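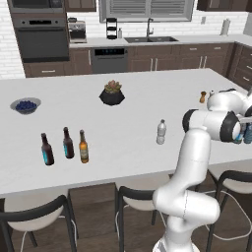

According to Wonine's reply to our February questions, the Margaritis kit is sold with the arm, the gripper and the simulated kitchen, and the grasp planner is licensed separately. We have budgeted for both.

**Review status, 12 July 2018**

- Simulated pick trials run: 146
- Completed without a reset: 104
- Dropped items: 22

Cans and bottles are covered. Bowls are not started. Dirner has the spare gripper pads on order. We ask to keep the kit for 3 more weeks before recommending purchase for Herkwood.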